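MUS 311: Opera on Stage and on Paper
Week 3 handout, 2020-02-24
Instructor: Mitra Najafi

Reading opera publicity and opera reviews

Most of what you will read about a performance before you see it was written by the people selling it. Season brochures, cast pages and "previews" on news sites often share whole paragraphs. When a singer's last role is called a success, ask who said so, and on which night. A house calling its own run a success is advertising.

Cast lists deserve the same suspicion. They are printed months ahead, and singers cancel. Never cite a brochure as proof that somebody sang. You need a program slip from the night, a dated review, or a broadcast. 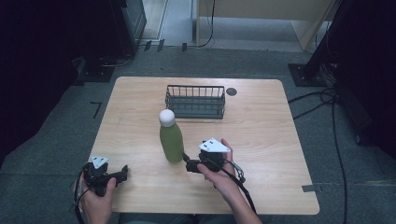 Reviews are better evidence, but they have their own trouble. A critic usually hears one performance, often opening night, from a good seat near the middle. A voice that carries well there may vanish under the balcony. "The orchestra covered the tenor" could be a fact about the conductor, the tenor, the pit or the seat, and the review rarely tells you which.

Claims to distrust on sight

"Definitive." Compared with what? Few critics list the recordings they have in mind.

"Faithful to the composer." Verdi revised, allowed cuts and wrote new music for particular singers and cities. Ask which version is meant. For Don Carlos, this is half the argument.

"The audience was divided." Booing at a premiere is usually aimed at the production team and may come from a small, loud group. It tells you little about the second night.

"Sold out." Try to find the number of seats offered. A hall with 1,077 seats may put only part of them on sale if the set blocks the side views.

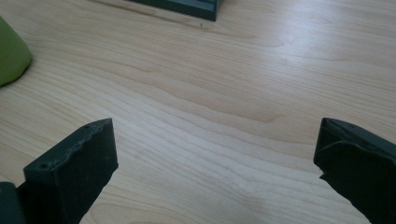
Assignment

Read the two reviews in the packet, one by Kontogiannis and one by Diltow. Both cover the same Otello, and they disagree about nearly everything in Act 3. Write two pages on the following:

1. Which statements could be checked against a score or a recording?
2. Which are taste presented as fact?
3. Where does either writer repeat the press release? (It is the last sheet in the packet.)

Don't tell me which critic is right. You weren't there, and neither was I.

Papers go in the box outside Room 305. The longer research paper is due in May, and a topic that depends on an unreleased recording will be sent back.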